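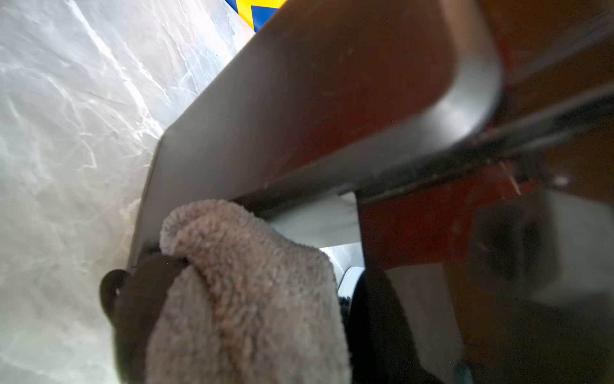
Photo: Redow

REDOW TO OPEN SOFT TOY REPAIR COUNTERS AT 18 STORES

Benden – Redow, the children's goods retailer, will open mending counters for stuffed toys at 18 of its stores in June. Customers can bring in any plush toy, whether or not it was bought from Redow, and have seams, eyes, ears and stuffing repaired.

The service follows a nine-month trial at the company's Villanueva store, where staff repaired 731 toys. Split seams were the most common job, followed by flattened stuffing.

"Parents kept asking at the register if we could fix a bear or a rabbit, and for years we had to say no," said Leena Toivonen, head of customer services at Redow. "The trial showed us that people are happy to leave a toy for a few days if they know who is working on it."

Each toy will be tagged at drop-off and returned in a cotton bag with a note of the work done. Simple seams will be free. Other repairs will be priced at the counter before work starts – no toy will be opened without the owner's agreement.

Redow has trained 35 employees for the new counters. Training was led by Khairul Wibisono, who ran the Villanueva trial. Thread and filling will be supplied by Farier.

Counters will be open from 10 a.m. to 4 p.m. Toys with batteries or sound boxes cannot be accepted at this time.

Media contact: Phong Khương, Redow Press Office, Benden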